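Lavanthorpe Home Robotics
About us

Lavanthorpe is a small company working on one question: can a machine do ordinary chores in an ordinary home yet? We concentrate on laundry, bedding and clothing, with a smaller program on packing benches in light industry.

Most of our work happens in lived-in rooms with somebody else's furniture in them.

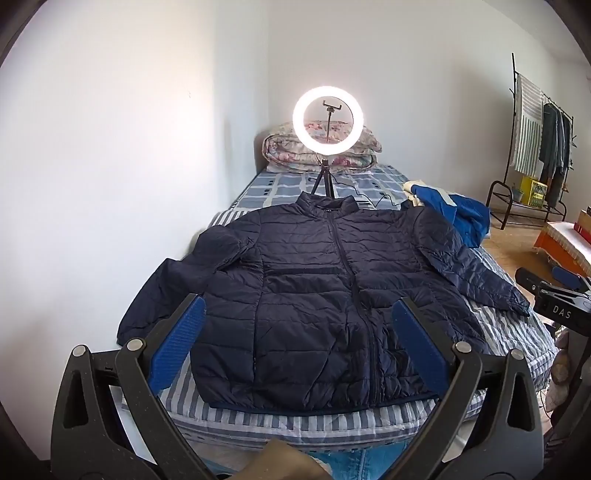
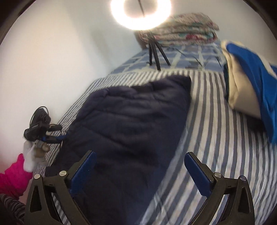
Folding work on a bed, navy quilted item, hand-held grippers. Photos: Lavanthorpe Home Robotics

What we do

We teach robot arms to handle cloth. To do that, people carry out the chore themselves using hand-held grippers with the same kind of two-finger action a robot arm would have. Each gripper has a camera on it. The recordings are used to train the control software, and the software is then tried on an arm in our workshop at Grostitz.

A session covers one chore, repeated. Folding a jacket is one chore. Stripping a bed is another. We keep them apart in the records because a machine that does one well will often make a mess of the other.

We currently hold recordings from 186 homes. Our catalogue lists 24 chores, from pairing socks to putting a doona in its cover. The doona cover is the one visitors ask about, and it is the one we are furthest from finishing.

Can machines do it yet?

Some of it, slowly, and in good conditions.

Towels and pillowcases are in reasonable shape. An arm on a clear bench will fold a flat towel to a standard most households would accept. It takes much longer than a person does. If the towel starts in a heap, it takes longer again, and sometimes the arm has to stop and be reset.

Shirts are mixed. Plain T-shirts are fine. Collars and buttons are still a problem, and anything inside out has to be turned the right way by a person first.

Padded clothing is hard. A puffer jacket has sleeves that spring back, a front zip that is stiffer than the cloth on either side of it, and channels of filling that shift when you press on them. A person squashes the air out with a forearm without thinking about it. A gripper with two fingers has to do the same job some other way, and the methods we have tried so far work on some jackets and fail on others. Dark colours make it harder again, as the seams are difficult for a camera to pick out.

Beds are a poor work surface. The mattress gives, the sheet underneath moves with the garment, and a striped or checked cover can confuse software that is looking for the edge of a sleeve. We use them anyway. A bed is where many people fold their washing.

On the shop floor the answer is a bit better. Bagging folded garments, stacking cartons and loading trays can be done by machine where the items are all the same and arrive the same way up. Our packing program runs with Skosberg, a uniform supplier, where one arm works a single bench. Returned garments still go to staff. They come back in every condition and the arm can't sort them.

How we started

The company grew out of a repair business that looked after sewing and pressing equipment. Customers kept asking whether the folding could be automated, and for large flat linen it already could be. For mixed household washing there was nothing we could recommend. We spent a winter trying to build something and learned mainly that we did not have enough examples of people doing the work. The first recordings were made that October in nine homes belonging to staff and their relatives.

We moved to the present workshop soon after. It has a test bench, a laundry with two front loaders, and a store of 400 garments bought second-hand so that the arms are not always trained on new clothes.

How we work in people's homes

Households are paid for their time. The room stays as it is. We don't ask anyone to tidy up, change the bedding or move their belongings, beyond making sure nobody trips on a cable. A household can ask for its recordings to be removed.

Operators are trained before their first visit. Training takes place at the workshop and includes the chore itself, as not everybody folds a jacket the way the next person does. We record the method used and don't insist on one.

What we don't sell

We do not have a household robot for sale and have not set a date for one. Anyone offering you one under our name is not us.

Our software is licensed to equipment makers. The current release is called Appiah and covers towels, pillowcases and plain T-shirts. Jackets are not included.

Visiting

The Grostitz workshop can be visited by arrangement. School and TAFE groups are welcome. Please wear closed shoes and allow time to sign in at the front counter.

Page last updated 3/21/22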